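Divina Dizon on slow shooters, loud ducks and the game she almost didn't finish

Print this article | E-mail this article
14 comments | 37 shares

I should say up front that I've put an embarrassing number of hours into Uklow. It's a side-on submarine shooter where you steer a rusty little boat through flooded cities, and it's hard in the way games used to be hard when I was a kid and had no money for a second one. So when Divina Dizon, who made nearly all of it by herself under the name Cisach, said she'd talk to me, I cleared my afternoon and wrote out way too many questions.

We got through maybe half of them (my fault, I kept interrupting).

"The first version was terrible," she told me, laughing. "It was fast. Everybody wanted fast. I had enemies coming in from both sides and you'd be dead before the music got going."

What changed? She slowed the boat down. Your sub in Uklow drifts after you let go of the stick, and the torpedoes take an age to arm, so you're always planning one move ahead. I hated it for my first hour. By the second I was leaning in my chair around corners.

"People wrote to me and said the controls were broken," Divina said. "I had a folder of those e-mails! And then the same people would write back a week later with their scores."
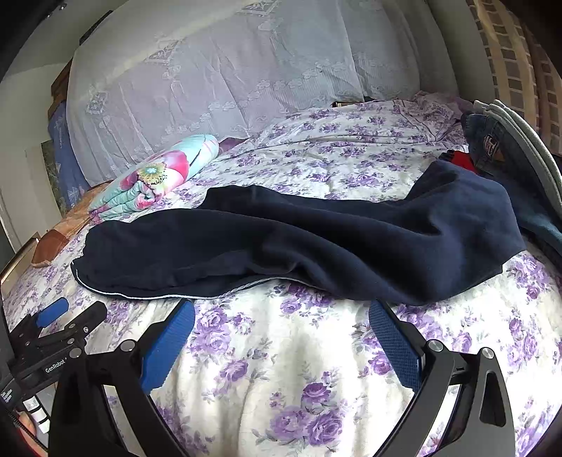 The level with the church

If you've played it, you know the one. Level four, the drowned church, with the bell that knocks your boat sideways every time it rings. I told her it took me 155 tries and she looked delighted.

"That's good! My brother took 200 and then he quit and watched somebody else do it." The bell was a bug at first, she explained. A sound trigger was pushing every object on the screen away from it, and she spent two days hunting for the cause before she realized she liked it better than anything she'd put there on purpose. She kept the push, timed it to the bell, and redrew the whole level so there'd be pillars to get slammed into.

The music came from Arnel Villanueva, a friend of hers from school who had never scored a game before. I got him on the phone later and he was just as easy to talk to. "She sent me a clip with no sound and said, make it feel like your ears are full of water," he said. "So I recorded everything twice, once clean and once through a blanket. Most of what you hear is the blanket."

He also did the ducks. There are ducks on the surface in level two, they quack when you fire upward, and they're all Arnel. He would like everybody to know this.

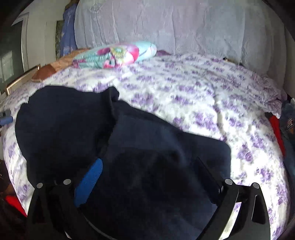 I asked Divina about the look of the game, too, because those colors have stuck in my head since October. Nearly everything is murk, and then there's one hot streak of something bright to tell you where the danger is. Think of a dark navy sweatshirt with a bright blue cuff, where your eye goes right to the cuff, and you've pretty much got the palette of the first three levels. "I'm not a great artist," she said. "I can draw a shape and I can pick a color that jumps off it. So I built the whole game out of that." The mines glow, the hatches glow, and the rest you have to feel your way past.

She came close to dropping the project when the big boss, Jaiswal, wouldn't work. Jaiswal is the eel thing at the end of level five, and in the early builds it kept tying itself in a knot and dying before you'd fired a shot. She rebuilt it in short jointed pieces, each one following the piece in front, and left the knot in as its death animation. I'd always figured that was planned!

So, what's next? A game called Mimach, still a side-on shooter, this time with two players sharing one ship. One steers and the other shoots, and you can swap seats at any point. She let me try a rough build with her on the guns. We scored 725, and she told me very kindly that the practice dummy scores more than that.

"You steer like you're parking," she said.

She wouldn't give me a release date. She did say Arnel has already asked about ducks.

Print this article | E-mail this article
14 comments | 37 shares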